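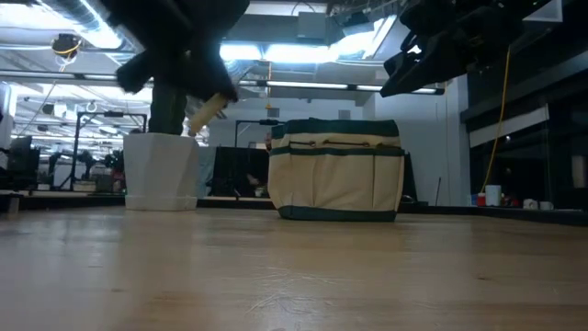

Stoltska

Stoltska is a lightly fermented drink made from toasted oats, water and sour plums. Thick, pale brown, a little fizzy. Served cold in small cups, most often at breakfast, and eaten with a spoon when it comes out too heavy to pour. It comes from the upland town of Gederora, where it is still made at home more than it is sold.

Not the same as oat kvass, which is thinner and starts from bread or flour. Also not a smoothie, though cafes have been listing it under that heading for a while now.

Name

Origin unclear. Older people in Gederora use the word for the drink and also for the wet oats left in the cloth after straining. Outside the town it only means the drink. Spellings with one "t" turn up on menus and are usually just mistakes.

History

Gederora sits at 1,780 meters. Short summers, oats do fine, most fruit doesn't. The small sour plums that grow on the south slopes are too sharp to eat raw and were dried for winter, then put into the oat water to get it going. The oldest written recipe is in a household notebook and gives no amounts at all, only "oats to the second knuckle."

For a long time it was a February drink, made when the milk ran low. That link has mostly gone. The first bottled version came from the Pavlović dairy, which made 1,000 bottles in its first season and sold them from the back door. Pavlović stoltska is strained twice and sweetened, and plenty of people in town will not call it stoltska. It sells anyway.

Food writer Slamet Rahman gave the drink a chapter in his book on grain drinks and is the reason most people elsewhere have heard of it. His recipe uses fresh plums, which was new at the time and is now the normal way outside Gederora.

Ingredients

Whole oats, toasted dry
Water, boiled and left to cool
Sour plums, dried or fresh, stones in
Salt, a pinch
Honey, optional, added at the end only

Rolled oats work but give a slimy result. Instant oats – no. Sweet plums need a squeeze of lemon or the flavor goes flat.

Preparation

Oats are toasted in a dry pan until they smell nutty and go a shade darker. Burnt oats ruin the batch, there is no fixing it later. They are crushed coarsely while warm, then covered with the cooled water. Plums go in whole with the salt. The mix stands for 2 days at room temperature, stirred morning and night, then gets strained through cloth and chilled for six hours before serving.

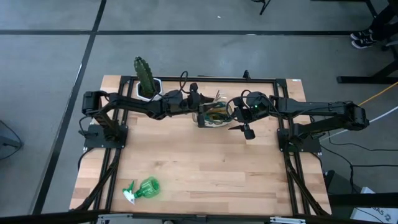 Fermentation is the only part that takes any judgment. Too short and the drink tastes like wet cereal, too long and it turns vinegary and splits. Crocks were standard in Gederora and some familes still swear by them, but home makers now mostly use a clear glass jar, the sort standing at the back center of the wooden table, because the bubbles and the rising oats can be seen without opening the lid. The lid is set on loosely. Jar is never filled past the shoulder – the oats swell and push everything up. Mold of any color means the batch is thrown out.

Variants

White stoltska. Oats not toasted. Milder, a bit chalky, given to kids.

Smoked stoltska. Plums dried over a wood fire. Strong taste, divides people. Often let down with cold water.

Stoltska with wustard. Wustard is a thick sweet whey spread from the same area, and a spoonful stirred into the cup makes it nearly a dessert. Common at weddings.

Cafe style. Blended with ice and banana. No link to Gederora beyond the name.

Serving and storage

Poured from a height to wake up the fizz. Goes with rye bread, hard cheese, boiled eggs. The bottom of the jar is thicker and some households save it for guests, others for whoever is doing the dishes. Leftover oats go into flatbread or get fed to the chickens.

Best kept in the fridge with the lid cracked, as it keeps fermenting slowly even when it's cold. A tight cap can build up preassure.

Common questions

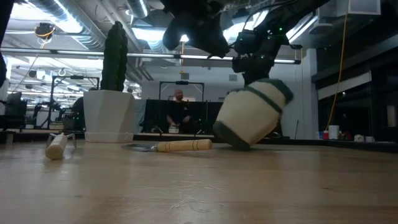 Does stoltska contain alcohol?

A small amount, as most fermented drinks do. Longer standing, warmer rooms and added sugar all raise it, so people avoiding alcohol completely usually skip the home version.

Can it be made without plums?

Dried sour cherries are the usual swap. The color comes out redder and the fizz is weaker. Raisins work too but the taste is different enough that it gets called something else locally.

See also

Grain drinks
Wustard
Gederora, food and drink

Page last edited 9 August 2026. Section on smoked stoltska needs sources.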